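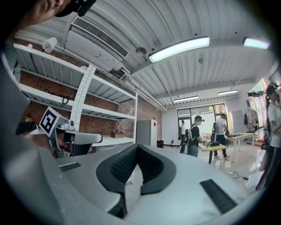
Figure 2. View from the camera on one hand-held gripper. The second gripper, with its marker cube, is at left; other people are at the tables behind.

4. How the examples were gathered

The claim we set out to test is a common one: that hand-held grippers let ordinary people record useful examples of manipulation quickly, in ordinary rooms, without a robot present. We think the claim is partly right. We also think it has been repeated more often than it has been checked, and the way most data sets are reported makes checking hard. A total number of episodes is given, a success rate on a few tasks follows, and the reader is left to assume that one led to the other.

Our own collection, which we call Tidora, was recorded for the Varine policy described in Section 5. It holds 1000 two-handed episodes from 32 operators. An operator holds one gripper in each hand and performs a short task at a table. Each gripper carries its own camera, and the position of one relative to the other is estimated from a printed marker. Episodes were cut by the operator with a spoken start and stop, then trimmed by a script.

4.1 What the camera sees

Figure 2 shows why we are wary of calling such footage clean. A large part of the view is taken up by the gripper itself. The operator's sleeve fills the left side and is badly out of focus. Other people are working in the same room, and the light fixtures overhead are bright enough to be reflected in the floor. A policy trained on images of this kind will be given a great deal that has nothing to do with the task, and it will later run on an arm that has no sleeve, no chin and no colleagues.

The usual answer is that variety in the background helps, and that a learner shown enough of it will ignore it. Perhaps so. But a background can be cluttered without being varied. If most episodes come from the same few rooms, the same wall and the same lights appear over and over, and they may be tied to particular tasks simply by where the tables were placed. Prieto, the earlier collection we compare against in Section 6, has this problem to a degree that its summary figures do not show. We doubt that ours is free of it.

4.2 Who the operators were

None of the 32 operators had controlled a robot arm before. Each received a short spoken introduction and practiced until they felt ready, which is a loose standard and one we would not use again. Some were ready after a single attempt. Others kept practicing well past the point where their motions had stopped changing. We did not record the practice attempts, and so we can't say how much of the skill in the final episodes was learned in that period.

Operators also differed in what they did when nobody had told them what to do. A few held the idle gripper close to the chest between grasps; others kept it low, pointed at the table. Both habits are harmless to a person. To a policy that copies whole trajectories they are two different instructions for the same moment, and averaging them gives a third that no operator ever performed. We considered a rule about the idle hand and decided against it, on the grounds that strict rules would undo the supposed benefit of natural motion. In hindsight this was a poor trade -- the variation we kept was mostly of a kind we had no use for.

4.3 What was thrown away

Published accounts of hand-held collection rarely say how many episodes were discarded, or by whom. In our case the filter was a program, Pernura, which rejected an episode when the marker was lost for longer than 2 seconds or when the estimated distance between the grippers jumped. We set the limit by looking at early recordings from May and picking a value that seemed reasonable. We did not tune it, and there was no principled basis for it.

A filter of this sort is not neutral. The marker is lost most easily when the hands cross or when one wrist turns sharply, so tasks that call for those motions lose more episodes than tasks that do not. The 1000 episodes in Tidora are what remained after filtering. They lean toward motions that are easy to track, and any result in Section 5 should be read with that in mind. We repeated the training 4 times with different random seeds, but new seeds only vary the learner. The examples stay the same, along with whatever bias they carry.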